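Progress report to the Lepik fund
Work package: rules for shared benches
April 2025
Prepared by Darius Lukoševičius

Summary

You asked at the last review whether the practice rules we promised are being written, and whether they are any good. The first answer is yes. The second I am less sure of, and most of this report is about why.

The draft now has four parts: preparing the bench, working beside the arm, handling parts, and keeping records. It went to the Clornthorpe site in a form people could use. They did use it, which is more than I can say for the version before. Ojārs Navickas ran the bench work there and his comments take up more pages than the draft itself. I have tried to give his objections fairly, including the ones aimed at me.

Spending is in line with the plan and the figures have gone in separately. I am not asking for more money. I am asking for one change to what we deliver, set out under "What we would like to change".

What was promised

The agreement asks for a set of rules that a small repair or refurbishing shop could follow when a person and a robot arm share a bench. It was meant to be short and readable by someone who has never opened a standard. It was also meant to be "validated in realistic use", a phrase I wrote and have come to regret.

We chose desktop computers for the trial work because they are awkward. A case has sharp folded metal, cables that get in the way of everything, and parts that must not be forced. Somebody who can work sensibly around an arm inside one of those can probably manage most bench jobs. I say probably. We have looked at one kind of job at one site.

What has been done

We read through the existing guidance that a small shop could reasonably get hold of and marked every passage that a bench worker would have to act on. Most of it is written for whoever designs or installs the machine. Very little speaks to the person standing at the bench at ten past four with a cable in the way.

From that we wrote a first draft of 50 rules. Ojārs read it and asked which of them I would keep if I had to say them aloud from memory. I managed fewer than I would like to put in a report to a funder. The current draft is much shorter, and each rule is now one sentence, with an explanation on a facing page for those who want it.

The Golano checklist, which we had planned to take over whole, has been dropped apart from its section on handing over between shifts. It is thorough. It also has a box for everything, and our concern is that a page of ticks tells you only that someone had a pen. Parker, who advise us on training, disagree and think a ticked box is at least a moment's pause. Their note is in the annex and you should read it before taking my side.

Where the draft stands

Part one, preparing the bench. This is the strongest part. Cases are unplugged before they come to the bench. Parts have a marked place in a tray. The worker knows where the stop control is and has pressed it that day. There has been little argument about any of it, perhaps because it is what careful people do already.

Part two, working beside the arm. This is the part you are paying for and it is the weakest. The draft says that a hand may be in the case at the same time as the gripper only where the task needs it, and that the worker must be able to take the hand straight out. Both halves are open to challenge. "Only where the task needs it" will be read by a busy shop as "whenever it is quicker". "Straight out" sounds clear until you put your own hand between a drive cage and a run of cables and try it.

Ojārs would prefer a flat ban on hands in the case while the arm has power. I see the appeal. My doubt is that a rule which gets broken every day teaches people that the whole sheet can be ignored, and the sensible rules go down with it. We have not settled this. I would sooner report it as unsettled than give you wording that hides the gap.

Part three, handling parts. Mostly sound. The rule on drives has been rewritten so that it names the carrier and the cables separately. The rule on memory modules says to hold them by the edges, which every guide already says, and I have left it in only because leaving it out would look odd.

There is one question here that outside readers keep raising, and it is a fair one. They ask why we do not simply set a clear distance between hand and gripper and have done with it. A distance is easy to write and easy to check on an open table. Inside a computer case it is another matter, and the three views that follow come from the bench work the draft is meant to cover.
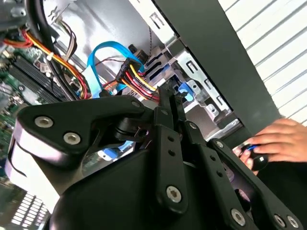
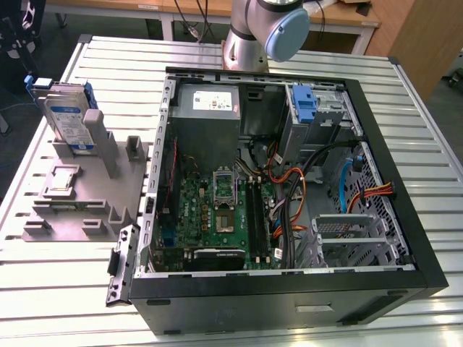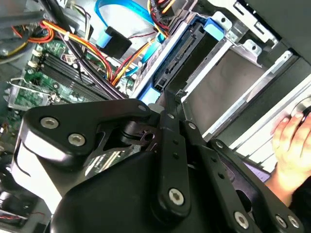

So the draft has no distance in it. It had one, 200 millimetres, and we took it out when we could not say how anyone would measure it inside a case or what they should do on finding they were nearer than that. A number nobody can apply gives comfort to the people who wrote it and to their insurers. If the fund's reviewers feel strongly that there must be a figure, I would ask them to propose one and to tell us how it should be checked.

Part four, keeping records. Shops are asked to write down near misses. I am doubtful about this part, having seen such books in several workshops, most of them blank. A blank book can mean a safe shop or a shop that does not write things down, and from the outside the two look the same. The draft now asks for a short weekly talk with a line noted afterwards. Whether that survives a busy month we have yet to find out.

What the trial does and does not show

It shows that the rules can be read and followed by people who know the work. It does not show that they make anybody safer. The trial was short, the people taking part were careful to begin with, and they knew that we were interested in how they behaved. I would be wary of any report, this one included, that moved from "the staff found the rules helpful" to "the rules work".

Nor does it tell us much about a shop where the arm was bought second-hand and set up by whoever was free that afternoon. Those shops are the ones the agreement had in mind. We have been slow to approach them, and that is my fault more than anyone's. They are hard to find and have little reason to let us in.

A further point that came up late: the rules assume one person at the bench. When a second person leans in to help, it is not clear who is responsible for the stop control. Ojārs spotted this and I had not. A line has been added saying that one named person holds that duty for the whole task. It needs testing like the rest.

What we would like to change

The agreement calls for a finished rule book in September. We would like to deliver a rule sheet for parts one and three, and to put out part two as an open draft with the disagreement left in — both positions set out, with the case for each. Part four could go either way and I would welcome your view.

I know that an open draft looks like less than was promised. Against that, a rule book with the word "validated" on the cover will be pinned to walls by people who trust the word, and we have not earned it for part two.

Next steps

Ojārs is writing up his case for the flat ban and will have it with you ahead of the next review call. I am writing the other side, and we have agreed not to edit each other.

Parker will look at the wording of part one for readers whose first language is not English.

We are looking for a second site, preferably one that did not volunteer for the first round. If the fund knows of a shop that might have us, a name would help more than anything else at this stage.

The annex contains the current draft, the Parker note, the passages marked in the existing guidance and Ojārs's comments in full.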